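3.3 Standort, Bauform und die stille Ordnung der Wohnung

Wer über das Zusammenleben von Menschen und Katzen in kleinen Wohnungen schreibt, landet früher oder später bei der Katzentoilette, und wir gestehen gern, dass sie in unserem ersten Leitfaden nur als eine Frage unter vielen vorkam. In den 36 Haushalten, die wir in Likatby und im benachbarten Fustalcombe besuchen durften, nahm sie dann einen weit größeren Raum ein, als wir ihr zugedacht hatten. Zu den Gegenständen, von denen in diesem Abschnitt die Rede ist, siehe Abb. 3. 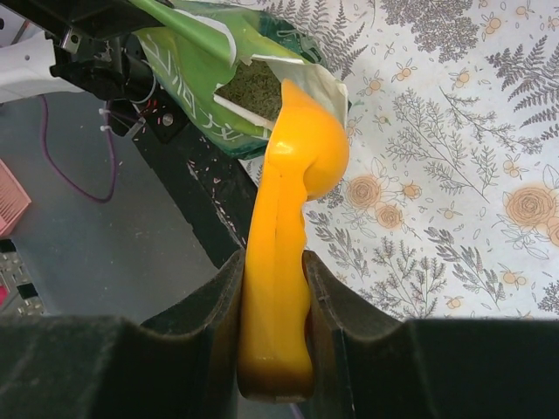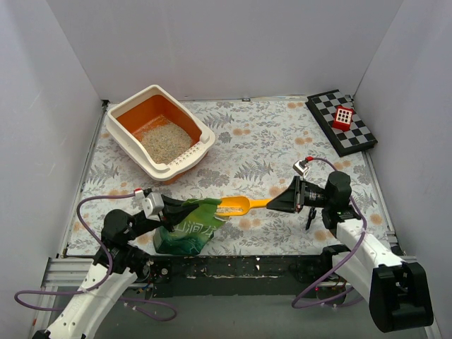

Abb. 3: Schaufel (erstes Bild) und offene Katzentoilette mit Einstreu (zweites Bild).

Die Wahl des Standorts wurde uns in den Gesprächen fast immer als eine Geschichte erzählt, mit Vorgeschichte, Umzug und gelegentlich einem handfesten Streit. Am Anfang steht meist das Bad, das als selbstverständlich gilt, bis sich herausstellt, dass die Tür nachts zufällt oder dass jemand im Haushalt früh duscht und die Katze dann lieber wartet. Von dort wandert die Toilette in den Flur, in eine Kammer, bei einer Familie sogar neben das Klavier, wo sie zum Zeitpunkt unseres zweiten Besuchs im Februar noch immer stand. Mit dem Standort verändern sich auch die Ansprüche an die Bauform. Solange die Toilette hinter einer Tür verborgen war, sprachen die Befragten vor allem über Größe und Reinigung. Stand sie im Wohnbereich, so ging es plötzlich um Farben und darum, was der Besuch wohl denken mochte. Eine offene Wanne in Orangebraun mit dickem weißem Rand, wie sie das zweite Bild in Abb. 3 zeigt, lässt sich in einem Wohnzimmer kaum übersehen, und gerade an solchen kräftigen Farben schieden sich in unseren Gesprächen die Geister: Die einen fanden sie fröhlich, die anderen hätten am liebsten alles in Grau gehabt und hängten ein Tuch davor.

Bemerkenswert scheint uns, wie eng das Reden über den Ort mit dem Reden über Zuständigkeit verbunden ist. In elf Haushalten nannten die Befragten zunächst eine feste Regel, etwa den wöchentlichen Wechsel, und berichteten im weiteren Verlauf des Gesprächs ganz unbefangen von einer anderen Praxis. Sauber machte, wer zuerst vorbeikam, und zuerst vorbei kam eben, wessen Zimmer am nächsten lag. Agustina Rivadeneira hat für diese Form der Arbeitsteilung in unseren Auswertungsrunden den Ausdruck »Zuständigkeit durch Nähe« geprägt, den wir im Folgenden übernehmen. Er lässt sich, so meinen wir, auf manche andere häusliche Tätigkeit übertragen, auf das Gießen der Pflanzen etwa oder auf das Hinunterbringen des Altpapiers, doch an der Katzentoilette tritt er besonders deutlich hervor, weil hier ein drittes Wesen mitredet, das sich an Absprachen nicht gebunden fühlt.

Eine Einschränkung sei noch erwähnt. Unsere Gespräche fanden überwiegend am frühen Abend statt, also zu einer Stunde, in der viele Haushalte eben erst wieder zusammenfinden und der Tag mit seinen kleinen Versäumnissen noch frisch in Erinnerung ist. In drei Fällen konnten wir ein zweites Gespräch am Vormittag führen, und dort fiel die Schilderung merklich milder aus. Ob sich darin die Tageszeit spiegelt oder einfach die größere Vertrautheit mit uns, vermögen wir anhand dieses Materials nicht zu entscheiden. Auf die Folgen für die Kodierung der Konfliktschilderungen gehen wir in Abschnitt 3.4 ein.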